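Ticket 1563 – Intermittent supply at the timber table, Rotich room
Category: Electrical / furniture
Opened: January 7, 2025
Priority: Normal
Status: Monitoring

Reported fault

Equipment fed from the white power board on the brown table loses supply for a moment and then recovers. No breaker trip at the distribution board. Occurs several times in a morning, then not at all for the rest of the day. The reporter suspects the wall circuit. The same circuit also feeds the shelving side of the room and no dropouts have been logged there.

Second item on the same report: small parts left on the table move toward the right-hand end when the table is bumped. The reporter asks whether the table is out of level. Both items are kept on one ticket for now, as the board and the table will be checked in the same visit.
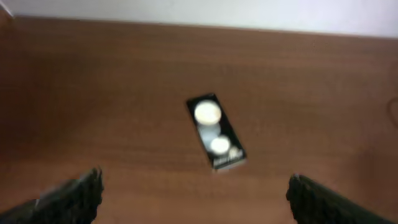
Table is the Varer model, one of the two delivered in June. The feet are adjustable but the lock nuts on the wall side are hard to reach with the table pushed back. Floor is vinyl over slab. The previous ticket for this room (117) dealt with a rocking leg on the other table and was closed with a packer under the foot, so the floor is a known suspect.

Checks carried out

1. Wall outlet. Tested with a plug-in tester, polarity and earth correct. Switch action firm. Left a lamp on the second outlet for a full working day as a reference. The lamp did not flicker.

2. Lead from the wall to the board. Flexed by hand over its full length with the reference lamp moved to the board. No dropout. No cuts or flattened sections found. The lead had been pinched between the table and the wall at some point and has a slight set in it, but continuity is good.

3. Plug at the upper end of the board. The white plug goes in with less resistance than it should. Moving it sideways by hand produced the reported fault on the first attempt and on most attempts after that. The black cable coming off the plug stands up in a loop before it comes down to the tabletop, so any pull on the cable reaches the plug as a sideways load. 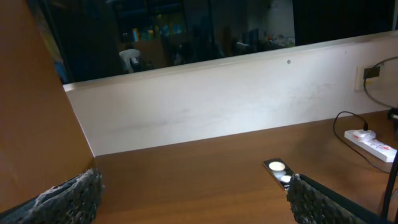

4. Remaining sockets. Same sideways test with the reference lamp. One further socket is slightly loose but held supply. The others are tight.

5. Level. A 200 mm spirit level laid along the grain shows a small fall to the right. Across the grain it reads level. The longer level was out on another job, so no figure has been recorded.

Finding

Worn contacts in the end socket of the board. The wall circuit is cleared. The fall on the table is a separate matter and would not cause the dropout, though bumping the table does disturb the cable and may explain why the reporter linked the two.

Position of the board

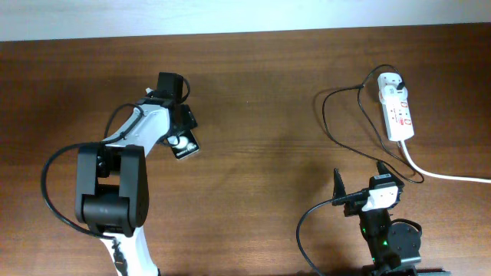 Attachment 3: White power board toward the back of the table, right-hand side, running back to front.

The board is not fixed down. It can be pushed sideways along the table by its own lead, and the far end then swings. Options considered:

– Screw it to the tabletop. Declined, the table is on loan from Tralel and cannot be drilled.
– Move it to the floor. Declined, cleaners mop under there.
– Clamp it to the rear edge with a Trastton desk bracket. Preferred. Needs the table brought forward a little for the bracket jaw.

Until the bracket is in, leave the board where it is and do not drag it by the cable. Please keep small loose parts out of the way of the leads as well – the little black item with the two white circles was on the table during this ticket and is easy to knock off the edge if a cable is pulled across it.
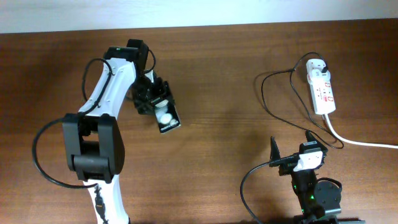 Replacement board is on order through stores, same number of outlets, individual switches if they have them. The old one is to be tagged and binned once the new one is in, and not returned to the spares shelf.

Outstanding

Fit replacement board and bracket. Repeat the sideways test on every socket before sign-off.
Bring the table forward, free the lock nuts, raise the right-hand feet and recheck with the long level.
Confirm with Tralel that a clamp is acceptable on the rear edge. Email sent, no reply yet.

Ticket to stay open until the new board has run for a full week without a dropout. If the fault comes back after that, reopen under this number and attach the times.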